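# Checking the "arrived" signal in Brolludik

Group report, 2025-09-16. Authors: Selorm Odoi, Weronika Witkowska, Aniela Jasińska. Supervisor: Apinya Saengthong.

## What we were asked to do

Brolludik is the planner our course uses for simulated indoor tasks. It sends a gripper robot to a target, waits for the controller to report "arrived", and moves on to the next step. Last year's group wrote that the signal was correct in 94 percent of runs. We didn't believe it, mostly because their script got the number from the planner's own log. A planner that grades itself will do well.

Our job was to rerun the test with a second check that doesn't read the log. Genowefa Makowska lent us her small tool, Plarnine, which saves the rendered views so that a person can go through them later. We set up 40 runs in house interiors and two of us judged each run without seeing the other's answer.

## Views we judged from

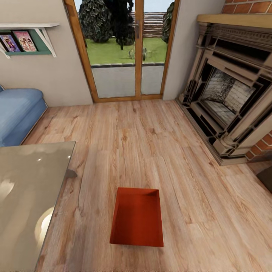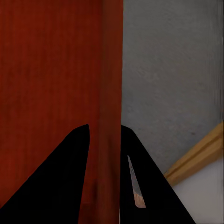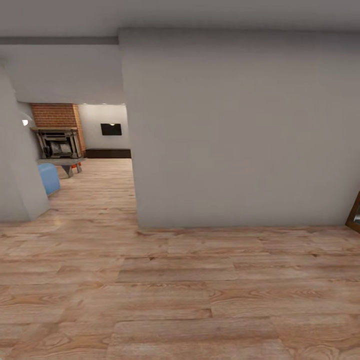

*Figure 1. Rendered views from the simulated house. The fingertips are in view only in the second one.*

## What went wrong with judging

The steep view with the red-orange box on the floorboards was easy to work with, and both judges liked that kind best. Open floor and a plain shape leave little to argue over. The close view of the gripper was another matter. With the reddish-brown panel straight ahead and black fingers over much of the lower part, Aniela wrote "near" and Selorm wrote "can't tell". Neither is wrong. A single still gives no contact force and hardly any depth, and we should have thought of that before we began.

The wide view has a different problem. A big blank gray wall gives a feature matcher very little to hold on to, and we suspect views like it are where the position estimate drifts. We say "suspect" on purpose. We never measured drift directly, and one guess from us isn't better than one guess from last year's group.

## What we can and can't claim

In 3 of the 40 runs, the planner said "arrived" and both judges said it clearly hadn't. That sounds close to the old figure. We would still not quote it, for two reasons. Runs where the judges disagreed were left out of that count, and all the rooms came from one scene pack, Distotness, so we know nothing about other layouts.

We also changed the distance threshold once, in January, after the first test batch looked bad. Weronika argued against it at the time and she was right. It makes our runs hard to compare with the older ones.

## Next steps

- Log the true pose from the simulator next to the planner's estimate.
- Fix the threshold before any run starts and leave it alone.
- Save a short clip at each "arrived" signal.
- Repeat with the Piątek scenes once the license is sorted out.

Until the first item is done, we think the 94 percent should come off the project page.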